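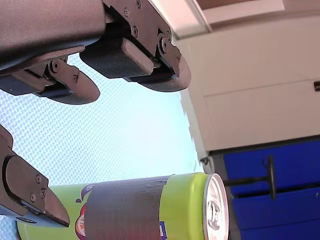

Plain old duct tape won't hold up against a full can for long, one reader of this page wrote in the minute I mentioned the repair table at Ferkside, and if you must do it, wrap it wide and press the edges down hard.

Well, that got me going! The Ferkside hall is running its drinks can month again this April, and I went over on the opening morning with a bag of my own (mostly green ones, lime is a weakness of mine). The idea is simple enough. You bring in cans, any brand, any state, and they get sorted for the scrap run or set aside for the craft tables. Last year the total came to 1,160, and this time the people at Navarro, the scrap yard out past Flivport, are hoping for up to 2,366. That's a lot of soda.

The craft side is what I go for. Stomitero, the little shop that lends the tools, has put out two tables of tape, tin snips and gloves, and tape is the big thing this year. I like the gray kind on a bright can, creases and all. It hides most of the label and gives you something to write on with a marker. My first try came out as wrinkled as a bedsheet, so I'm taking that reader's advice about the edges next time.

Doors open at 3 in the afternoon from now on, mornings were just for the first day. Rinse your cans before you come, please, and leave the tabs on. There's parking behind the hall, but the gate sticks.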